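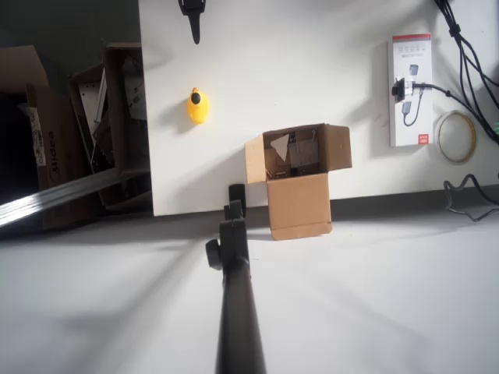

Roos Vandenberghe asked at the April meeting whether the arm would drop whatever it was holding if the power went out, and was told no. That answer turned out to be wrong, and this item sets out what we know so far.

The test was simple. The arm on the Trekach bench had been running pick trials with small boxes for most of the morning. On trial 42 the supply to the bench was cut while the gripper was closed. The fingers stayed shut for a moment and then let go. The arm itself sagged until the gripper touched the tabletop. There was no injury and no damage beyond a scuff on one finger.

We repeated the cut with the arm at different heights and with different loads. The log now holds 111 cuts. In the low positions the fingers usually held. With the arm stretched out and the wrist turned, they usually did not. A heavier load made the release come sooner, but even an empty carton was let go in the end.

The cause is in the settings and not in the motors. The Majimbun controller has a hold option that keeps the finger motors braked when it loses its main supply. The option was on when the unit came from Prekier. It went back to off when the firmware was updated, and the update notes do not mention it. We had checked the speed and torque limits after the update, as the procedure says, and both were right. The hold option was not on the checklist. It is now.

There is a second fault that we have not closed. The fault code for loss of supply is 543. On some of the cuts the controller logged 568, which is the code for a communication timeout. The two are handled differently. After 543 the arm waits for a person to press reset. After 568 it tries to reconnect and then carries on to its next stored position. With the supply back on, this means the arm can start moving while somebody is reaching in to pick up the dropped part. We saw it do this twice. Both times the bench was clear.

Until that is fixed, the following applies to every arm on a Majimbun controller, at Trekach and at Clondonow:

Check the hold option before the first run of the day and write the result in the bench log.

After any loss of power, switch the arm off at the bench before reaching in, whatever code is showing.

Do not use automatic reconnect. The setting is on the second page of the network menu.

Keep loads to light cartons. Glass and metal parts are off the list for now.

Prekier has the logs and has reproduced the wrong code on a unit of its own. A corrected firmware has been promised but we do not have a date. Please do not install it when it arrives until it has been through the same set of cuts on the Trekach bench.

If your arm has shown 568 at any time after the update, send the log file and the firmware number to the bench mailbox, even if nothing moved.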